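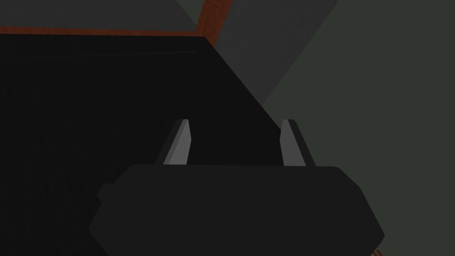

According to Cabrera, the Lumunar trial tells you next to nothing until you've loaded your own gripper and parts.

Is the full licence worth £800? Their page promises "5 minutes to first pick". I'm on my second evening.
Posted by Clamitz

No. I paid, and the support replies read like the brochure. Ask what the 4000 test runs they boast about were run on.
Briltbridge

depends what you need it for. trial lasts 20 days, use them all first
Cabrera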